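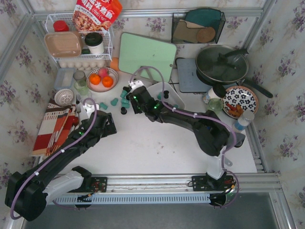

**Unit 6: Attention, Fatigue and Recovery**

Course handout, Tanport College of Continuing Studies. Revised 8th July.

### Scope of the unit

This unit covers sustained attention during mental work and the effect of short breaks on accuracy. Students should have read the Barness chapter on working memory before the session.

### Key terms

- **Vigilance decrement:** the decline in detection of infrequent signals as time on a task increases.
- **Switching cost:** the time or accuracy lost when a person moves from one task to another.
- **Self-monitoring:** noticing a lapse of attention while it is taking place.

### Notes

Performance on a monotonous task often declines well before the person reports feeling tired. Ratings of effort and measures of accuracy must therefore be recorded separately. Students frequently merge the two in written work, and marks are deducted for this.

Breaks differ in their effects. Reading messages during a break places demands on the same verbal resources used in most study tasks. Walking, or sitting quietly, places fewer. The Nakajima worksheet asks for the type of break as well as its length.

### Assignment

Keep an attention log for six study sessions of up to 50 minutes each. Record the start time, the task, each lapse noticed and the type of break taken. Submit the log with a commentary through the Vurnoten portal under course code 1237.

The log counts for 50 percent of the unit grade. Logs completed from memory at the end of the week will be returned unmarked.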